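工作台小窍门：练习缝合用的软垫、线和针，怎样准备和保养

更新：2019年1月23日

我在一个做自动缝合研究的实验室管工作台，已经有几年。我的母语不是中文，写得慢，请读者原谅。这一页本来是给新来的同学看的，后来也有在家里练缝合的人写信来问，所以我把它整理了一遍。大部分办法用普通厨房里的东西就可以做。

一、软垫先放平，再放一夜

新买的软垫常常是卷着寄来的。不要马上用。把它平放在烤盘里，上面盖一张烘焙纸，再压一本不太重的书，放到第二天早上。我以前用电吹风加热，想快一点，结果表面变得很黏，针进去以后拔不出来。

软垫下面请垫一块防滑的硅胶布，就是揉面时铺在桌上的那一种。四个角用长尾夹夹住。夹子的把手要往外翻，不然线很容易挂在上面。

二、切口怎么切

用新的刀片，一次切到底，中间不要停。停过的地方，两边会不齐，以后每一针的深度都不一样。切以前用软铅笔在垫子的侧面做一个小记号，表面不要画。表面的铅笔印很难洗掉，而且识别程序会把它当成线。我们为这个问题找了两天的原因。

同一块垫子上可以切几条切口，从下往上用。缝完的那一条先留着，不要拆，后面检查针距的时候还需要它。两条切口之间留两指宽比较好，太近的话，缝上面一条会把下面一条拉变形。

三、湿的练习和干的练习要分开记

Concetta Bianchini 在我们这里做的研究，题目说起来很简单：机器在表面湿的时候，还能不能找到针尖。她比较了两种方法。第一种叫 Rernia，只看单张图像，直接给出针的位置。第二种叫 Pralard，除了图像，还记住前面几步里针的运动，再推测现在的位置。

她一共标注了3,159张图像，干的和湿的都有。在干的垫子上，两种方法差别很小，我自己看曲线几乎分不出来。在湿的垫子上，Rernia 常常把水珠的反光当成针尖，Pralard 的错误要少得多。可是如果线圈正好挡住针，两种方法都会丢失，Pralard 丢了以后找回来更慢，大概因为它太相信自己以前的推测。这一点她写在报告的最后一段，我觉得应该写在前面。

对管工作台的人来说，这个结果有几个很实际的用处。

第一，水要用喷壶喷，不要用杯子倒。喷壶调到最细的雾，离垫子一个手臂的距离，喷两下。我们加一点甜菜汁，颜色比食用色素自然，也容易洗。甜菜汁要先用咖啡滤纸过滤，里面的小渣会堵在针眼里。

第二，每一次喷水都写在本子上。以前我们没有写，后来有一批数据，没有人能说清楚是干的还是湿的，只好全部不用。

第三，灯不要从正上面照。把灯移到侧面，再在灯前面挂一张白色的烘焙纸，反光会柔和很多。纸和灯泡之间要留出距离，用 LED 灯，不要用会发烫的灯泡。

四、线

黑色的线在浅色垫子上最清楚，人和机器都喜欢。蓝色的线也好看，可是在阴影里面会变得跟黑的一样，标注的时候大家意见不同。

新线从包装里拿出来，有很多折痕。用手指夹住，从一头慢慢拉到另一头，拉三四次，折痕会变小。也可以在温水里泡15分钟，再挂起来晾。靠近针尾的那一小段不要用力拉，那里最容易断。

线不要太长。长的线可以多缝几针，但是每一针都要拉很久，线圈也更大，更容易绕到器械上。新同学总是想省线，剪得很长，最后打结，反而浪费得更多。

剪下来的线头请及时用镊子拿走。留在垫子上的短线头，在图像里跟正在用的线看起来一样。我在桌边放了一个装过果酱的玻璃瓶，瓶口贴一圈双面胶，镊子碰一下，线头就留在上面。 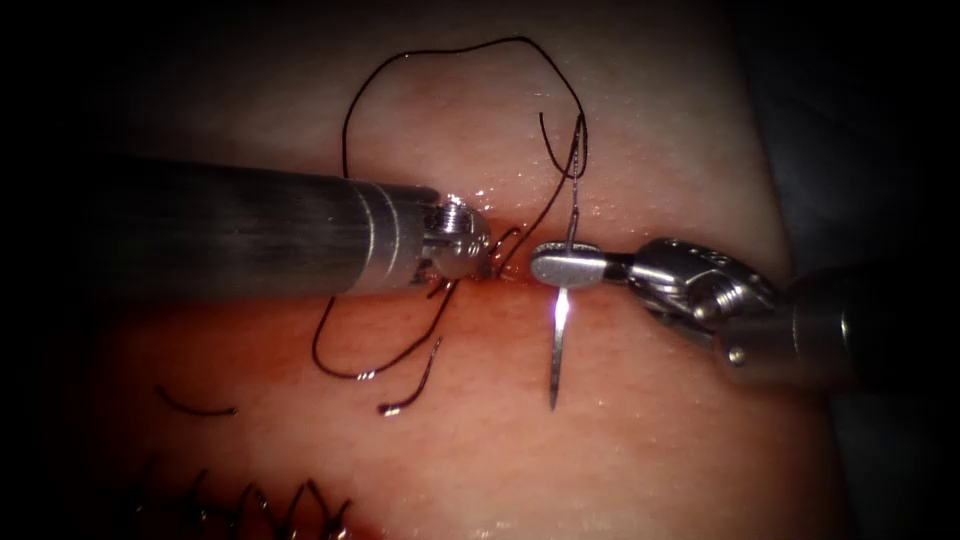

夹针的位置也影响结果。Bianchini 做试验的时候规定，针要夹在离针尾三分之一的地方，每次都一样。夹得太靠前，露出来的部分太短，程序看不清弧度；夹得太靠后，针进垫子时会转。她换过几次夹法，最后发现位置固定比位置完美更要紧，因为这样两种方法才能公平地比较。

五、用完以后

针用温水和一滴洗洁精洗，放在厨房纸上，针尖都朝同一个方向。干了以后插进软木塞，不要插进海绵，海绵里有水汽，针会生锈。用过5次的针我们就不再用于记录数据，只给人练手。废针放进硬的塑料盒，盖子用胶带封好。

器械的关节里常常藏着水。先用软毛的旧牙刷轻轻刷，再用不掉毛的布擦，最后打开钳口晾着。不要用家里的食用油来润滑，我试过，过一个星期就变黏了，洗起来非常麻烦。我们现在用 Nazarenko 的器械油，一小滴就够。

软垫洗完不能拧。用毛巾包住，轻轻按，然后撒一点玉米淀粉，用手抹匀，再抖掉多余的。淀粉可以让表面不黏灰，可是下一次拍摄以前要擦干净，不然湿的时候会变成白色的糊。

六、读者来信问的两个问题

有读者问，能不能用香蕉皮或者鸡腿代替软垫。人练手可以，做研究不太合适。每一块鸡肉都不一样，第二天颜色也变了，两次试验没有办法比较。如果一定要用，请当天处理掉，桌子用热水和洗洁精擦两遍。

另一位问，Jonderer 的旧款软垫还值不值得买。旧款比较硬，针进去的时候声音都能听见，适合练打结，不适合练进针。我们的柜子里还剩2块，十二月搬柜子的时候找出来的，现在给来参观的学生用。

如果您有更好的去甜菜汁印子的办法，请写信告诉我。白醋我已经试过了，新的印子可以，旧的不行。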